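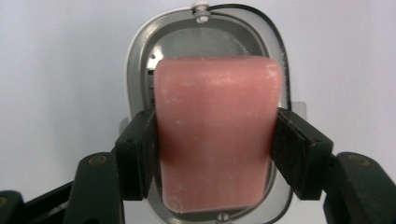 Jonden, May

Boards > Hand-held collection > Household tasks > Soap and holder: what counts as a good example?

tidewrack
I've been collecting for the soap task for two weeks with the hand-held gripper and I'd like to settle a few things before I do any more. The picture at the top is from one of mine, with the bar between the fingers in front of the wall holder. The task sheet says "take the soap from the holder, hold, put it back" and leaves the rest to whoever is doing it.

My questions:

1. Do you grip the bar by its sides or by its top and bottom?
2. How long do you hold before you move again?
3. Do you throw out the ones where the bar slips and you have to try again?

I have 3,187 examples in the folder and I don't want to find out later that half of them are no use.

marlpit
Sides. With top and bottom you have to turn your wrist right over and one finger ends up between the bar and the rim. I tried it both ways at the start and the sideways grip was quicker and I dropped fewer.

For the hold, I count to two in my head. I doubt it matters much.

ox_and_cart
It does matter. If everyone holds for a different time, the model learns that standing still is a fine thing to do at that point, and then it stands still. We had this with the sponge task on the Kova rig. The arm would get to the sponge, close on it and stay there. Someone went back through the examples and the people collecting had been stopping to look at their notes with the fingers closed.

I would cut the hold to nothing. Close, lift, go.

tidewrack
The sheet does say hold, though.

ox_and_cart
The sheet was copied from the mug task. I'd ask for it to be changed.

fennel7
I look after the cleaning-up end of this, so I see everyone's folders. Some notes from there.

Long holds can be trimmed afterwards, so nobody needs to panic over those. What I can't fix is a grip where the fingers cover the whole bar from start to finish. I need to see the edge of the soap as you come in, and I need to see some of the holder behind it. In the picture up top you can see the front of the bar and a good part of the holder, top screw included, and that's fine by me. Please don't come in from so low that the holder disappears.

The other thing is the start. Begin with the fingers open and well back from the wall. Quite a few people start recording with the gripper already touching the bar, and those all go in the bin.

marlpit
How far is well back? I've got a small bathroom and the basin is in the way.

fennel7
An arm's length if you can. If the basin is in the way come in from one side, that's useful to have as well.

sandpiper_lane
On question 3, keep the slips. Please keep them. Everything I've read and everything I've seen on our own arm says the model needs to see somebody get it wrong and put it right. If all it ever sees is a perfect pick, it has no idea what to do when the bar turns in the fingers.

ox_and_cart
I disagree with that, or half of it. Keep the ones where you slip and recover straight away. Don't keep the ones where you fumble for half a minute. The model can't tell which part of that was you meaning to do it. We trained one on everything and one on the clean set only, same settings, and the clean one did better on the soap. It managed 60 per cent with the holder it knew, and the other one was well under that.

sandpiper_lane
How many tries was that measured on?

ox_and_cart
Not enough, I'll give you that. Five for each starting position.

sandpiper_lane
Then I wouldn't hang much on it. Five tries and one bar of soap doesn't tell you which set was better. Did you move the holder at all, or was it the same wall every time?

ox_and_cart
Same wall.

sandpiper_lane
A clean set will always look good on the same wall. Move it a hand's width to the left and run both again.

ox_and_cart
I'll do that when I get the arm back. Sarpong has it for the drawer work until the end of the month.

tidewrack
So can we agree on something I can use in the meantime? At the moment I've been deleting every slip as I go, which sounds as if it was a mistake whichever of you is right.

fennel7
Stop deleting. Put them in a second folder, name it "slips", and I'll sort them by length. Short recoveries go into the main set. The long ones stay out until somebody has a proper test. It costs nothing except disk space and we have plenty.

marlpit
Can I ask about the soap itself? I've used the same pink one the whole time and the corners have gone round. The sheet doesn't say anything about changing it.

sandpiper_lane
Change it. New bar, old bar, white, green, whatever the shop has. Thick ones too. If the set has one pink bar in it you'll get a model that picks up one pink bar.

fennel7
Agreed, but label them. I don't mind what you use so long as the label has the colour and whether the bar was new or worn. Residue on the face is fine, don't scrub it off between goes. People's soap has residue on it.

kettleholm
I'm new to this and only started on the Fidum kit last week, so sorry if it's in the guide somewhere. My fingers mark the soap. After a morning of picks there are two flat dents in the sides and after that the bar more or less drops into the same place each time. Is that a problem?

marlpit
I get that too. I turn the bar round end to end every so often.

ox_and_cart
It's a problem. With dents the grip is much more forgiving than it would be on a smooth bar. You can be a long way off and the fingers still find the groove. Then the arm meets a fresh one and it squirts out. Squeeze less, for a start. You only need enough to lift it.

kettleholm
I was squeezing quite hard. The trigger on mine is stiff.

fennel7
There's a screw for the trigger spring, page four of the Fidum guide. Back it off half a turn. If you do change it, tell me which example you changed it at so I can mark the folder. The finger opening is recorded along with the video and I'd like to know why it suddenly looks different.

kettleholm
Done, half a turn. Much better. The change is at the start of this afternoon's batch.

tidewrack
Wet or dry? I've been doing all mine dry.

sandpiper_lane
Both, in the end. Dry first. Wet soap with a padded finger is a different task as far as I'm concerned, and I'd give it its own folder and its own label.

ox_and_cart
For once I'm with sandpiper. Don't mix them. And wipe the pads between wet goes or they clog and you'll be chasing a fault that's only soap.

marlpit
One more from me. Putting it back. I tend to set the bottom edge down first and let the bar lean into the holder. Someone on the other board said to push it in flat. Which is it?

fennel7
I have plenty of both already and I've no preference. What I would ask is that you let go properly. Open the fingers all the way and back off before you stop recording. A good number of examples end with the fingers still shut on the bar, so the model never sees the release.

sandpiper_lane
I'd go further and ask people to pick one. Two ways of putting it back is two tasks with one name. The newer training code copes with it, but the version Kova runs doesn't, and it ends up halfway between the two and catches the rim.

fennel7
Fair. I don't want to bin what we've got, though. Bottom edge first from now on, unless anybody objects by tonight. I'll mark the flat ones and they can be left out for the older code.

ox_and_cart
No objection.

marlpit
Suits me, it's what I do anyway.

tidewrack
All right, here's what I'm working to from tomorrow. Shout if I've got any of it wrong.

Start with fingers open, well back.
Grip the sides, light squeeze.
No hold.
Bottom edge in first, open fully, back off, then stop.
Slips go in their own folder, none deleted.
Swap bars and label the colour and new or worn.
Dry only for now.

fennel7
Good. Add the side of approach to the label if you come in from the left or right of the basin. I've copied your list to the task sheet and taken the hold out.

sandpiper_lane
I'd still like the long slips in. Noted for the record.

ox_and_cart
You'll get your test.

tidewrack
Update for anyone following. I'm at 3,393 now, all the new ones done to the list. I'm slower than I was because of changing bars, but I've stopped having to redo the endings. The slips folder is filling up faster than I expected, mostly from the thick white bar, which is nearly as wide as the fingers will open. Should I carry on with that one or find something thinner?

fennel7
Carry on for another batch, then go thinner. If the fingers touch the bar on the way in, leave that in the example and don't restart.

kettleholm
I've got the same trouble with a thick green one. Turning it on its side in the holder helps, but it sticks out past the rim. Does that still count as being in the holder?

fennel7
If it stays put when you let go, yes. Label it "on side".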